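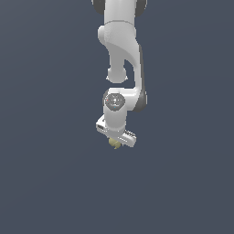
White robot arm on slate blue-gray, computer render

From: Rattana Boonchu
To: small-press list
Date: 2022-06-06
Subject: Re: [small-press] uncoated stock and dark pages

Wiroj Phuthong wrote:

> We are printing the Srithong guide again, 873 copies this time. The
> February run was on Tedari coated and people complained about glare
> under reading lamps. I would like to move to Dullix uncoated. My
> worry is the chapter openers, which are a solid dark color to the
> edge with white type on them. Has anyone run something like that on
> uncoated? Also, should I drop the page count? We are at 2 signatures
> plus a loose insert and the insert keeps getting lost.

I ran a solid dark opener on Dullix last year, for a walking guide of 1529 copies. It can be done, but the color will come out flatter than your coated proof. Ask the printer for a proof on the real stock. A screen proof won't tell you much.

For the white type, go up a size and avoid anything with thin strokes. Ink spreads on uncoated paper and the small letters fill in. I had captions at 7 point that were hard to read, and I ended up setting them at 9 in a medium weight. Check the italics too.

Ask how much total ink they allow. My printer wanted a lower limit than I was used to, and I had sent files built for coated. They caught it and charged me for the new plates.

Drying took longer than I had planned for. We trimmed too early and got marks on the facing pages. If your opener faces a blank or a pale page, leave an extra day before folding, or move the opener to face a photo page where a little rub won't show.

On the insert, I would fold it into the book if you can. What is on it? If it's only the bus times and the map, the map could go on the inside back cover and the times could be cut.

Gerkow will send sample sheets with solids printed on them if you write and ask. They sent me 33 sheets, far more than I needed, and I still have most of them. Send me your mailing address off list and I'll post you a few.

Rattana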